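The case for rounding the rates notice

Local councils should stop publishing property charges to the cent. I have held this view since the Illport notices went out in August, and the correspondence since then has not shifted it.

A rates notice in Illport carries 10 separate line items. Each is calculated from a land valuation that is itself an estimate, revised every 3 years by mass appraisal. The valuer groups similar parcels, applies a common factor and checks a sample. The resulting figure is good enough to share a cost among neighbours. It will not support a charge expressed to five significant figures, and yet the notice prints one.

The defence is usually that cents cost nothing to print. True, but they cost something to reconcile. A ratepayer who sees $102.37 for drainage assumes a meter has been read somewhere, and when next year's figure differs by 40 cents, a phone call follows. The call is answered by a person on wages.
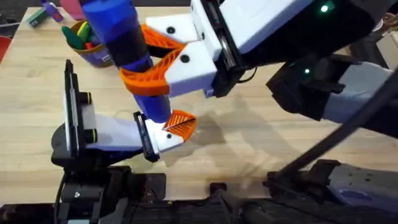
Estela Garrido objects that rounding shifts money between households, and that a charge should fall where the formula puts it even when the formula is crude. Once staff are permitted to tidy a number, she argues, the ratepayer can no longer reproduce it at home with a calculator.

The second half of that is the stronger half. A rule that can be checked is worth keeping. But rounding to the nearest dollar is also a rule, and it can be printed on the back of the notice in one sentence. Across 10 line items the most any household can gain or lose is five dollars. The valuation error on a single parcel will commonly exceed that several times over.

Skullell has rounded its charges for years. The neighbouring shire of Bimport has not, and its notice runs to a second page of adjustments, most of them under a dollar. 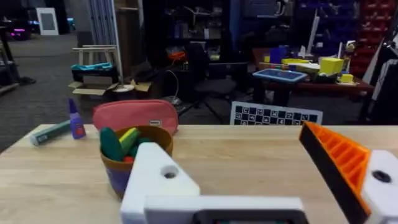 SKULLELL, August — The shire's notice fits on one side of a sheet. Valuation, rate in the dollar, charge, due date. I collected a copy at the front counter and worked it through in the car park. Every line could be reproduced, rounding included, with the schedule supplied.

What the sheet does not show is how far the valuation might be out. I would add that before anything else. A parcel valued at $2000 a square metre could be printed with a plain range beside it, and the reader would know at once how much weight the charge will bear.
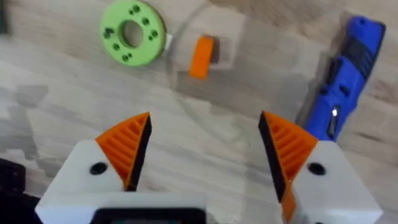

A range would also improve the objections process. At present an owner must argue that a single figure is wrong, and any single figure is wrong by some amount. With a published range the question becomes whether the property falls outside it, and that can be settled with sales evidence. Marginal objections would mostly not be lodged — the owner could see beforehand that they fell within tolerance.

The software is not an obstacle. Billing systems already round to the cent, and the number of decimal places is a setting. The wording of the rating resolution would need to change, and the auditors would want the difference carried to a named account.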